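Re: [hall-users] Kitchen rota, coffee and the urn

Sorry all, typing this between trains so excuse the state of it. Answering the points from last night's message in order, more or less.

On 11 April-ish the list was asked:

> Can we please decide what is happening with hot drinks before the
> spring sale. Last year we ran out by eleven and the urn took most of
> the morning to boil. Also who is ordering and from whom? I have had
> three different answers.
> Also the cupboard key.

Right. Ordering is me. Three answers because I changed my mind twice, my fault. Was going to be Rantala, then they put their delivery up, then it was Tusico, who do the same stuff in boxes of 100 and will drop at the side door if someone is in before nine. Someone will be in before nine. Probably me again.

Urn. It isn't the urn, it's the socket. If you plug it in by the hatch with the fridge on the same double it sulks. Use the one behind the door, fill it to the line and no higher, switch on at 8.15 and leave the lid ALONE. Every time somebody lifts it to look we lose five minutes.

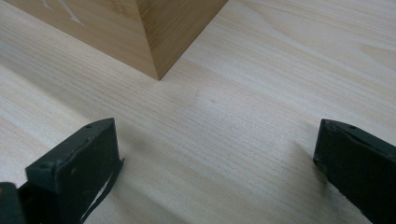 Numbers. We had 107 through the door last spring going by the raffle stubs, and I'd guess about 40 of those wanted coffee, the rest tea or squash or nothing. So one box is plenty even if the weather's foul and they all stay in. Please nobody buy extra "just in case", we still have the teabags from the Itum closing down sale and they taste of cardboard.

Price. I'd say leave tea where it is and put coffee up a bit. A capsule costs us more than a teabag and a spoon of sugar, and last time we more or less gave it away. Happy to be shouted down. Cakes same as before, whoever bakes sets the price, write it on the lablel in big letters as half our customers have left their glasses at home.

Milk. Two big ones semi, one small oat. Not in the door of the fridge please, it doesn't shut properly with anything tall in there.

Used capsules. This got a bit heated last time so, plainly: they do NOT go in the green bin. Lid off, grounds out into the caddy for the allotment lot, then rinse the empties and put them in the bag on the hook. The Iltier collection takes them but only if they're clean, they sent a whole bag back in the autumn and it sat in the porch for weeks smelling like an old pub. If you haven't time to rinse, leave them in the washing up bowl and I'll do it at the end. I'd sooner do that than have another bag come back.

Cupboard key is on the nail inside the meter box. It has always been on the nail inside the meter box.

Rota so far: I've got names for setting up and for the first stint, nothing at all after twelve, and we need two on the hatch from then till the end. 22 on this list! Reply to me not to everyone please, or we'll be here till Christmas.
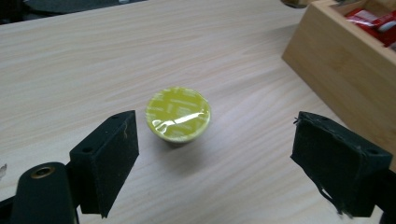 Treasa Ó Riain replied to everyone anyway: she can do twelve till two but not the washing up because of her wrist, and could we have some decaf this time, even a handful, as she had to send three people away last year and one of them was quite short with her about it.

Fine, yes, decaf. I'll ask Tusico if they'll do a small box of it. Treasa down for twelve till two, on the hatch, no sink. Still need one more alongside her and two for after.

Train's in, more later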